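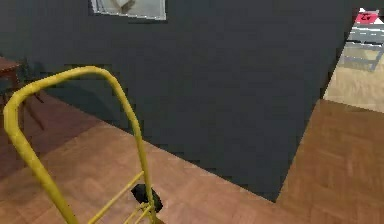

Bouchra Lamrani objected to an earlier version of this analysis that a pause in Kairys is part of the phrase before it, and that measuring it as a separate event gives the silence a weight the score never asks for. We accept the point for the notated rests. It is harder to apply to the fermatas, where the pianist decides when the previous chord has ended, and it is these we treat in this section.

4.2 Fermata length and pedal release

The score of Jedelholm has 108 fermatas, all of them over chords held with the sustain pedal. The composer gives no durations. A note on the first page asks that each chord be left "until it can be let go," and pianists have read this in different ways. Some release the pedal once the upper notes can no longer be heard. Others wait for the bass, which in the low register lasts much longer.

We compared 3 recordings of the full work, two made at Skasthorpe and one at Rarkden. Chord onsets were marked by hand from the waveform and checked against the score by a second listener. Pedal releases were marked separately, as the damper noise is often audible before the level of the chord drops. Where the two listeners disagreed on a release, the earlier mark was kept.

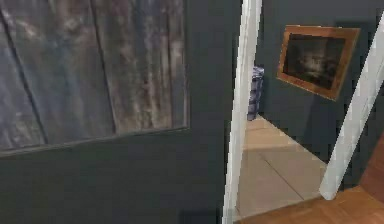
Figure 5. Gray wall with inset wood panel and white door jamb.

Fermata length was defined as the time from the onset of the held chord to the onset of the next event. This includes any silence after the pedal is released. A narrower measure, ending at the release itself, was also computed. The two rank the recordings in the same order, so only the wider measure is discussed here.

In both Skasthorpe recordings the fermatas grow longer through the first half of the work and then level off. The Rarkden recording has no such trend. Its long fermatas are spread over the whole piece, and most of them follow chords with a doubled bass note. Register, then, seems to guide the player at Rarkden more than position in the form.
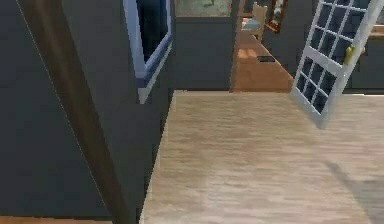

Figure 6. Window with white frame in a dark gray wall, with wooden post.

Dynamics had less effect than we expected. Chords marked ppp were held no shorter than those marked p in any of the recordings. Baranauskienė's term "listening tempo" is useful at this point - she applies it to passages where the pulse is set by decay and the written meter only groups the events. It fits the middle section well. It fits the closing pages poorly, where the repeated two-chord figure brings back a steady beat and the fermatas interrupt it.

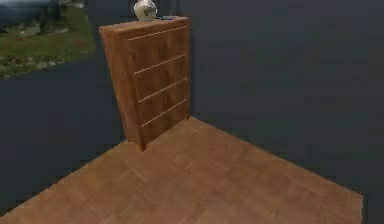

Figure 7. Chest of drawers against dark navy-blue walls.

Two limits should be noted. The recordings were made on different instruments, and the decay of the lowest octave was not measured apart from the performances. Microphone distance is also unknown for Rarkden - a closer placement would make late releases easier to hear and could shift the narrower measure. Neither affects the onset times, on which the comparison of trends depends. The treatment of the half-pedal markings is taken up in Section 4.3.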